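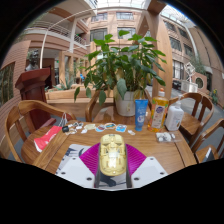 Dried beans, and what we did with a sack of them

The October food order came in heavier than planned. We had asked for the small sack of dried white beans from Leitão and got the large one, and the supplier offered a discount if we kept it. We kept it. Members who picked up beans at the Todport shop have been asking how to cook them, so this month's kitchen item is mostly beans.

Soak them overnight in plenty of cold water, more than looks necessary. They roughly double in size and the ones on top will dry out if the bowl is too small. If you forget, bring them to a boil, turn off the heat, cover the pot and leave it for an hour. The skins split a little more this way, but in a soup it makes no difference.

Drain them and start again with fresh water, an onion cut in half, a bay leaf and a spoonful of olive oil. Boil hard for ten minutes and then turn the heat down until the surface barely moves. Ours took an hour and a quarter. Older beans can take two hours. Salt goes in at the halfway point. We have tried it at the start as well and could not taste much difference, so do whichever you remember.

Keep the cooking water. It is the best part of the soup below.

White bean and cabbage soup

For six bowls you need 600 grams of cooked beans, half a green cabbage, two carrots, two onions, 3 cloves of garlic, a can of tomatoes and a liter of the bean water. Top it up with vegetable stock if you run short.

Slice the onions and carrots and cook them slowly in oil with a good pinch of salt until soft, which takes longer than most recipes say. Give it twenty minutes. Add the garlic and a teaspoon of smoked paprika, stir for a minute, then add the tomatoes and the bean water. Simmer for a quarter of an hour. Add the cabbage, cut into ribbons, and the beans. Cook until the cabbage is done the way you like it. Mash a ladleful of beans against the side of the pot if you want it thicker.

A splash of vinegar at the end helps. So does stale bread, torn up and put in the bottom of the bowl. It keeps four days in the fridge and freezes well without the bread.

A spread for the rest

Any beans left over can be mashed with lemon juice, olive oil, black pepper and a little grated garlic. We tried it on the rye loaf from Prindavitz, toasted, with pickled onions on top. One member adds chopped capers. Another uses it in place of mayonnaise in a potato salad and reports no complaints at home.

The vegan cheese question

Several of you wrote in about the Cendard block, which has replaced our usual one on the shelf. It grates cleanly and browns under a broiler, but it does not melt into a sauce. For macaroni, go back to cashews and nutritional yeast until we find something better. Suggestions are welcome at the counter.

Next month: squash, including what to do with the stringy ones. If you have a good recipe for squash dumplings, please send it in. The two we have tested so far fell apart in the water.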